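OK I finally have time to talk about the ceiling in the back room at Clostside and I am going to talk about the ceiling. Mute me if you need to, I'll understand!

Some background for new people: we took over the room in January. It's 800 square feet, and the old wiring hadn't been touched in 30 years. Every outlet was on the same wall. Every single one. We had extension cords going everywhere and I tripped on the orange one so many times I started greeting it.

The first plan was to open up the walls and run everything inside. We got a quote, we had a little sit-down, we had some tea. Then Jinfeng Xia said why not just run it across the ceiling where people can see it, and I said no way, it'll look like a parking garage.

Reader, I was so wrong. I LOVE it.

The trick (and this was all Jinfeng) is that the conduit is white and the ceiling is white, and it goes on a diagonal. I wanted it square to the walls like a normal person. But the diagonal is the shortest way over, and it makes the room feel longer somehow? I keep looking up when I walk in. 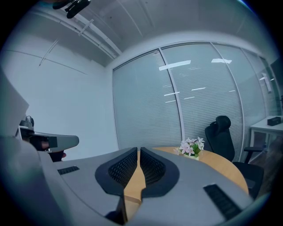

White conduit on white ceiling, rail right alongside it. Look at that diagonal!

I'm also weirdly fond of the seams between the ceiling panels. The panels are nice and big so you only get a faint line here and there. We talked about filling and painting over them and I'm glad we ran out of energy.

Walls are plain white too. Yanling Jia brought over 3 paint chips that all had different names and I could not tell them apart in any light. We picked the one called Dindberg because it was fun to say.

And the wooden table!! I know wood with all that white is not a new idea, but it warms the place up so much. I had a gray one from Zerkmont all picked out and in the cart. So happy I didn't hit the button.

Someone asked about cost. The electrical came to $2830 with the permit. Paint was separate, and I lost the receipt, so that's between me and the glove compartment.

Someone else asked if exposed conduit gets dusty on top. Yes, I'm sure it does. Long-handled duster, once in a while, done. Still way easier than cutting into a wall when you want to add something.

Tips if you're thinking of doing this: draw the line on the ceiling in pencil and live with it for a few days before anyone drills. We moved ours twice. Also, check where your brackets land against the panel seams. Ask your electrician early, mine had opinions and they were good ones.

Next up is a shelf for the far corner. Jiang has a deep one I like, but I need to go measure again. Will post when it's up!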